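Parberg open day, the bathroom hall

Got there late, parking was a mess, so this is mostly the bathroom hall. Notes typed up the same evening before I forget.
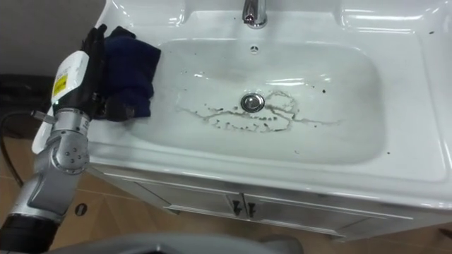 Parberg had the old furniture works open to visitors on November 7, 2025. Free entry, you sign in at the desk, get a paper wristband and a map that is wrong about the stairs. 1,642 people through the door by mid afternoon according to the board in the lobby. Felt like more. Hall 2 is where the bathrooms are — vanities, tubs, shower trays, a whole wall of taps.

What I wanted to see was sinks. We are redoing ours in April and I have been going back and forth on shape for weeks.

The white ceramic vanity with the big rectangular basin was my favorite. Rounded corners, so no tight angle for gunk to sit in. Wide flat rim, room for soap and a cup and probably a cloth too. Chrome faucet at the back, small round overflow hole under it, domed chrome stopper on the drain. Very glossy. Under those lights it throws bright streaks all along the back slope, pretty, but I bet you see every water spot at home.

Cleaning was the part I stayed longest for. Brownish gray dirt on the floor of the bowl, wavy lines out from the drain both ways, a loop, a bunch of little dots. Looks a lot like our sink after somebody has repotted a plant in it. Navy cloth for the wiping. I would like a dark cloth at home now, ours are all white and look terrible after a week.

Things I wrote on the map:
flat rim = water sits there, wipe it
check stopper lifts out for hair
ask about depth (forgot to ask)
faucet base, how do you get behind it??

Priced it on the sheet by the door. 245 for the basin without the faucet, which I thought was fair. The Tiro one on the next stand was more and had a narrower rim, skipped it. Nasr had tile samples, took four, you are allowed five. Their pale green is nicer in person then on the website.

Hall 3 was kitchens and I only walked through. Too crowded. Someone had a drawer demo going, slam slam slam, fine.

Then the warehouse walk. 43 steps up to the gallery (there is a sign telling you) and you look down on the racks. They say 2,000 basins in there when it's full. It was not full. Cold up there, bring a jacket. The guide was good but had no microphone and there was a forklift beeping the whole time so I got maybe half.

Food: one van, long line, decent soup. Bathrooms for visitors are at the far end by the loading doors, and they are nothing like the ones in the hall, ha.

Bus back to Plestcombe leaves from the side gate, not the main one — the map has this wrong too. Just made it. Tile samples made it also, one chipped at the corner.

Still need to measure the alcove before I order anyting.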